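Interim Progress Report to the Hevholm Fund
Project: Comparative Trial of Hand-Held Grippers for Household Object Handling
Submitted by: Annelore Meinecke, Project Lead, Rinon Laboratory
Date of submission: Tue 23 March

1. Purpose of this report

The Hevholm Fund awarded support to Rinon Laboratory for a comparison of finger designs and camera placements on hand-held grippers. This report covers the first half of the award period. It sets out the work completed, the preliminary findings, one change to the agreed plan, and the use of funds to date. The final report is due in August.

2. Work completed

The trial compares two types of finger, referred to by their internal names. The Divlow finger is a stiff design with a smooth pad. The Kinyua finger is a flexible design with a textured pad. Both fit the same gripper body, so operators can change from one to the other without altering the trigger, the camera mount or the recording settings.

Operators completed 200 trials with each finger type. Every trial required the operator to pick up a single object from a table, turn it over, hold it for 15 seconds and set it down inside a marked area. The object set was drawn from kitchen and office items, with particular weight given to thin-walled and easily crushed objects. These were named in the original application as the category in which existing results were weakest.

The protocol was revised once during the period. The first version allowed operators to approach an object from any direction, and the resulting recordings proved difficult to compare. The revised version specifies the approach for each object. All trials recorded under the first version were set aside and repeated, and none of them is included in the totals given above.

3. Preliminary findings

For rigid objects, the two finger types performed at a similar level. The Divlow finger was slightly faster to position and was preferred by most operators for items with flat sides.

The difference was clearer with paper cups. The stiff finger tended to flatten the wall of the cup before the operator felt any resistance at the trigger. The flexible finger spread the load over a larger area, and in the final set of cup trials 96 percent of cups were set down without a visible crease. Inverted cups were harder than upright ones for both designs, as the rim offers little support once the cup has been turned.
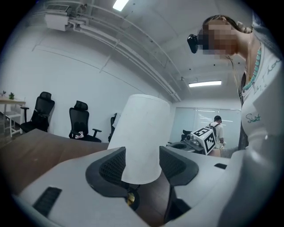 Imani Mbwambo has asked that a reservation be recorded here: the cup results should not be read as a general advantage for flexible fingers, given that the operators had more practice by the time the cup trials began, and the order of the two finger types was not varied between sessions. She would prefer to see the stiff fingers tested again by the same operators before any figure is quoted outside the project.

The project team accepts this point. A repeat set with the order reversed has been added to the schedule for the coming period, and the cup figure should be treated as provisional until that set has been analyzed.

4. Camera placement

The application proposed a comparison between a camera mounted on the gripper and a camera worn on the operator's head. Recording from the gripper has been reliable. Its main limitation is that a large object held between the fingers hides much of the work area, which makes it difficult to judge the moment of release from that view alone.

Head-mounted recording gives a better record of the approach and of the placement. It depends heavily on how the operator stands, and early recordings often lost the object when the operator looked toward the next item. A short practice routine has now been added to operator training. Time alignment between the two views remains a manual task and takes longer than planned.

5. Change to the agreed plan

The application included a third finger type, to be supplied by an outside workshop. Samples were received but did not fit the gripper body without modification. With the agreement of the Fund's program office, this part of the trial has been deferred to the second half of the award period. Should the revised samples not be ready in time, the team proposes to use the remaining sessions for a wider object set with the two existing designs.

6. Use of funds

Spending is within the approved budget. The largest item was operator time, followed by replacement pads and consumable objects. An underspend of $2000 on workshop services results from the deferral described in section 5. The laboratory requests permission to carry this amount forward under the same heading.

7. Work planned for the next period

The repeat cup trials will be completed first. Work on automatic time alignment will continue alongside them, using the recordings already held. The team will also prepare a written guide to fitting and replacing both types of finger, to be released together with the final report.

Questions regarding this report may be directed to Annelore Meinecke at Rinon Laboratory.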